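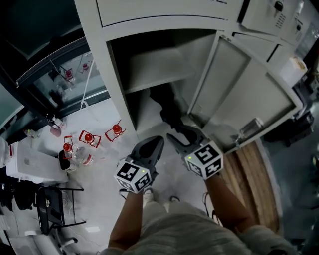 Page last changed 6/21/18, by Deepika Poduval

Section 2. Setting up and filling the lower compartment

By now you should have the Jirstead cabinet standing where you want it, with the packing off and the keys out of their little envelope. If you are still deciding on a spot, please go back to Section 1 and take your time over it, as it is much nicer to move an empty cabinet than a full one. Loaded up to the limits in this guide, the whole thing weighs over 156 pounds, and you will not want to be shuffling that along a floor on your own.

The lower compartment is the part most people use every day. It sits beneath the drawer, it has one shelf across the inside, and its door swings out to the right. The upper door, the one with the lock and the small vented panel, is covered in Section 3, so you can leave it shut for now.

Before you start

Have a damp cloth, a dry cloth or a few paper towels, and a small level close by. You will be crouching for a good part of this, so a folded towel for your knees is a kindness to yourself. Pick up anything lying on the floor in front of the cabinet, especially bottles and cans, and roll back the edge of any mat that the door might catch.

CAUTION: Keep the drawer closed the whole time you are working in the lower compartment. It is very easy to forget it is open above you and stand up into it.

Opening and checking the door

1. Stand a little to the left of the cabinet and open the lower door slowly, all the way out to the right. Let it come to rest by itself and please don't push it past that point.

2. Look along the bottom edge of the door as it moves. It should clear the floor the whole way around. If it brushes against a mat or a board, move that out of the way first, then try again before you touch any of the adjusters.

3. Close the door and open it once more, this time listening for scraping. A soft click at the end is fine. A grinding sound usually means the cabinet is standing slightly crooked, so set your level on top, front to back and then side to side, and turn the feet as described in Section 1.

4. Run a dry cloth over the inner face of the door, including the recessed panel. Dust from the packing likes to settle along the edges of the recess — a corner of the cloth wrapped around your finger gets it out nicely.

NOTE: The recessed panel is part of the door. It does not come off, and there is nothing behind it that you need to get to.

Cleaning and setting the shelf

5. Wipe the shelf with the damp cloth, then with the dry one. Reach right to the back. The bottom of the compartment is a good deal darker than the top, and a small flashlight is a real help in finding leftover scraps of packing down there.

6. Press gently on each front corner of the shelf, then on each back corner. If it rocks, lift it out level with both hands, check that every support is pushed fully into its slot, and lower the shelf back down onto them.

7. Put something light on the shelf, a folded cloth will do, and leave it there while you close the door. Open up again and look to see that nothing has shifted.

CAUTION: Mind your fingers when you lower the shelf. Hold it along the front edge and keep your hands away from the supports.

Filling it up

8. Start at the very bottom. Heavy things belong there — tool cases, full containers, the big box of odds and ends that every workroom seems to own. Set them toward the back first and work forward.

9. Next fill the shelf with the things you reach for most. We like to keep the taller items to the left, away from the hinges, so that the right side stays easy to see into.

10. Leave a little room above whatever you put on the shelf. If you have to tip something to get it in, you will have to tip it to get it out, and sooner or later it will be a thing with a loose lid.

11. Close the door with a flat hand. If it springs back, something inside is sticking out too far, so open up and have a look before you lean on it.

Drinks, spray bottles and anything else that might leak should stand upright in a tray, either on the shelf or at the bottom. Metal forgives a small spill if it is wiped up the same day, but a puddle left under a box over a long weekend will mark the finish, and we have not found a cleaner that brings it back.

If the cabinet stands near something with a glass front, open the lower door and the drawer separately and check that you have room to stand between the two. Cables that hang nearby should be tied back, well out of reach of anything you will be carrying in and out.

Looking after it

Every so often, and certainly each February if you like a fixed time for these things, take everything out of the lower compartment and repeat steps 3 through 6. A tiny drop of light oil on the hinges is plenty. Wipe away what runs down.

Replacement shelf supports can be ordered as part 1439. Write to Lorcan Doherty at the Wandamstead parts desk, and tell him whether your door opens to the right or the left, as the packet is made up differently for each. When the supports arrive, change the whole set together, even if only one of the old ones is bent.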